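Notes on Bedding Rotation, Spare Room

Posted 31/03/2024 by Wendell Blackwood

I changed the setup on the spare bed in December and have been running it long enough now to write down the details. Most of this is for my own reference, because every time I strip that bed I forget what order the layers go in and which cover can be tumbled. If you have a small bed pushed up against a wall, some of it may apply to you too.

The old arrangement was a fitted sheet, a flat sheet and a comforter. The fitted sheet was the weak point. The elastic on the wall side came off the corner whenever anyone sat on the near edge, and to put it back you had to pull the whole bed out. I replaced the fitted sheet with a quilted mattress cover, pale pink, small diamond pattern. The cover is what people sit on during the day. At night a flat sheet goes over it.

Quilting has two effects worth noting. It adds a little padding, and it keeps the top layer from sliding, so the flat sheet stays where I put it. The cost is drying time. The cover holds a lot of water after the spin cycle, and on the rack it takes most of a day. I tried the dryer once on medium and the cover came out smaller by enough that I had to work to get the corners on. Low heat or the rack from now on.

The bolster came from the same seller, Semunero, and has the same quilted fabric on the body. I had not used a bolster before. It lies along the wall side and its main job is to close the space between the mattress and the wall, where phones, socks and one library book have gone. Its second job is back support when the bed is used as a couch. It is firmer than a pillow and does not need to be shaken back into shape. The cover comes off by a zipper, and the filling stays in an inner bag that I have not opened.

Pillows I keep to two. One is a plain gray-blue with a piped edge, and it leans on the wall above the bolster in the daytime. The other has a green and white checkered case with small green figures printed in the white squares. It does not match anything. My niece Birdie Nakamura picked it, she is the one who sleeps there most, and it has the best fill of any pillow in the house so it stays.

The last item is the orange cloth with the black flowers and leaves. This is a loose piece of fabric which I use as a throw over the near edge of the bed, where the wear is. It gets washed separately. I soaked it in a bucket before the first wash and the water turned the color of weak tea, so I would not put it in with anything pale pink. By the third wash the water was clear, and I still keep it out of the main load.

When I strip the bed the throw gets bundled up first, then the rest follows in the order given further down.
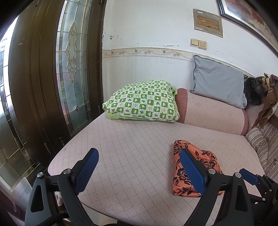

Order of work

Throw off first, set aside for its own load. Pillows next, cases inside out. Then the bolster, and I unzip it on the bed — doing it standing up bends the zipper and it catches on the seam. Mattress cover last, starting with the far corner at the wall while there is still nothing else in the way. Going back on, the far wall corner is again first. If you leave it for last you will be lying across the mattress with one arm down the gap.

Wash settings

Mattress cover and bolster cover go together, warm, with half the usual detergent. A full dose leaves residue in the quilting and it feels stiff when dry. Pillowcases go in with the regular whites and lights. The throw is cold, short cycle, hung in the shade.

Cost

The cover and bolster were 133 together. I looked at a similar set from Strickland at 301 and could not find a difference in the listing that explained it, apart from a second bolster that I had no place for. The pillowcase and the throw were already here.

Open items

The bolster rolls forward if two people sit on the bed. I may sew a pair of ties to the wall side of the cover. I also want a second mattress cover so the bed is not bare on wash day, and the seller has the pink out of stock at the moment. If anyone has washed the gray one from the same line, let me know in the comments how much it shrank.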